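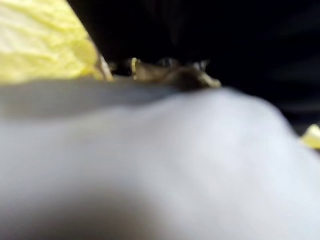 Reference > Retail equipment > Carrying > Shopping basket

Contents History Construction Use Cleaning See also

Shopping basket

A shopping basket is a small open container carried by hand, used by customers to hold goods until they are paid for. It is the usual alternative to the trolley for a short shop, and is also used away from stores for sorting, tidying and moving loose items between rooms.

History

Early self-service grocers lent out baskets of woven cane or wire. Wire was the common material for decades, and moulded plastic later replaced much of it, being lighter and less likely to snag clothing. In the town of Storisdale, the Valente grocery kept its wire baskets in service for 39 years before changing over to grey plastic.

Construction

Most plastic baskets have a solid or slotted base, perforated sides and a thickened rim. The walls taper toward the base so that empty baskets nest. Handles may be plastic or metal, and come singly or in pairs. Paired handles fold outward to lie along the rim, which leaves the top clear for loading.
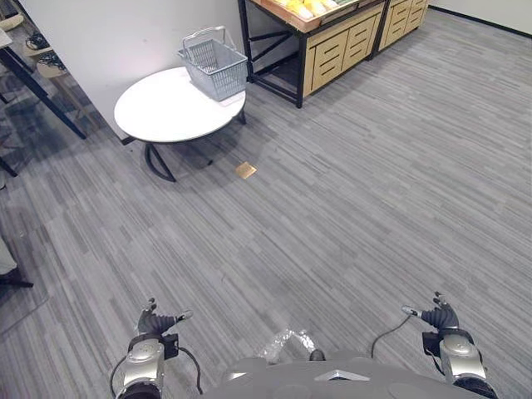 A grey plastic basket with perforated sides and two metal handles, on a round white table.

Rolling baskets are deeper, with wheels and a long pull handle. The Druvach pattern, sold mainly to hardware stores, has a capacity of more than 200 small cartons of screws.

Use

Heavy goods such as tins go in first, with bread, eggs and soft fruit on top. Stores generally keep stacks near the entrance and a second stack partway down the aisles. In homes and offices, a basket set on a table is handy for gathering stray wrappers, toys or stationery before they are put away.

Cleaning

Baskets are washed with warm water and mild detergent, then stacked upside down to drain. Grit collects where the handles pivot and can be brushed out.

See also

Shopping trolley
String bag
Crate

Reader comments (3)

broltitz_local: The old wire ones left marks on your arm if you carried them in the crook of your elbow. Don't miss them.

Tansy9: Could you add something on the folding kind? My mum has one in the boot of the car.

gumleaf: Second the request above. Also some stores here have a different colour for click and collect orders.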